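Products > Workcells > Benchtop Manipulation

Jukico Benchtop Manipulation Cell: Equipment and Budget Guide

The Jukico cell is supplied to laboratories and training departments that require a repeatable station for household handling tasks. It consists of one arm with a two-finger gripper, a white work surface on gray supports, and a set of play-kitchen props. Buyers may order the cell complete or add the arm to an existing bench.

Planning the purchase

Departments are advised to budget for the arm, the bench and the consumable parts as separate lines. Gripper fingers are a consumable part. The black coating wears first at the tips, where lighter material begins to show, and replacement pairs should be ordered with the cell - delivery from our Bivgate warehouse takes 13 working days. The perforated finger pattern is the same on all current models.
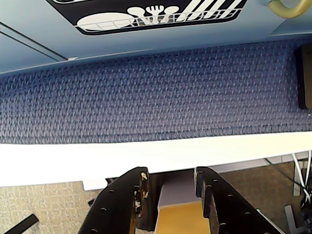

Site requirements

1. Floor. The cell may be placed on carpet or hard flooring. On carpet, the supports should be leveled again after the first week of use.
2. Clearance. Allow 55 inches of clear width in front of the work surface.
3. Cabling. Cables that hang below the board must be kept clear of the arm's reach. A cable tray is available as an option.
4. Props. Fabric mats, small blocks and toy appliances are listed in the Troncoso accessory catalog and may be ordered by the piece.

Warranty and service

The standard warranty runs for 366 days from delivery and covers the arm, controller and bench. Fingers, mats and props are excluded. The Vostaro service plan adds one inspection visit and one pair of fingers per year. Institutions ordering before the end of March may include the plan in the original purchase order.

Written quotations remain valid for 46 days. Requests for quotations should be addressed to Octavio Ojeda, Institutional Sales. Questions on installation and floor plans should be sent to Florian Strebel, Technical Planning.

Contact | Terms of Sale | © Jukico. All rights reserved. | Back to top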